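Gauze cloth (household)

A gauze cloth is a light, open-weave textile used in the home for drying, covering and wiping. Most are cotton. The term covers both flat single-layer cloths and crinkled multi-layer cloths, the latter sold for kitchen, bath and infant use. Undyed and cream shades are common.

Structure

Plain gauze is woven with widely spaced warp and weft yarns. In layered gauze, 2 or 3 webs are joined at intervals by binding threads. The webs shrink unequally in the first wash, which raises the surface between the bindings and produces a crinkled or waffle-like texture. The effect is mechanical and returns after each laundering unless the cloth is pressed.

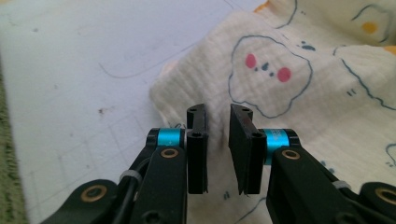 Shrinkage is greatest in the first wash and is usually complete by the third. Makers therefore state either a loom size or a washed size, and the two should not be compared directly. The Flandard pattern sheet, no. 3047, gives a washed length of 600 mm. Zomholm lists loom sizes only.

Folding

Crinkled gauze does not hold a sharp crease. Gediminas Rozīte, in a handbook on linen rooms, recommends folding in halves on a flat surface and smoothing from the center outward without stretching the weave. Stretching displaces the yarns and leaves the edges uneven. Rolling is an accepted alternative for small cloths.

Storage in baskets

Cloths in frequent use are often kept unfolded in an open basket. Woven plastic baskets with lattice walls allow air to pass and can be rinsed. Cut-out handle slots are preferable to wire handles, which may snag the open weave. A cloth placed loosely in a basket may be left with a corner over the wall, so that it can be drawn out singly.
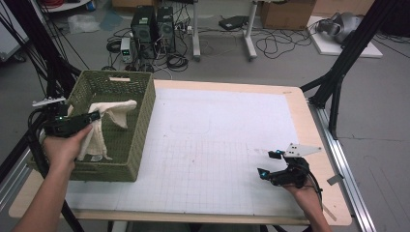 Care

Wash at a moderate temperature with similar fabrics. Hooks, zippers and rough seams pull threads. Fabric softener reduces absorbency. Dry flat or on a line; tumble drying increases the crinkle and shortens the cloth slightly.

See also

Cheesecloth
Muslin
Waffle weave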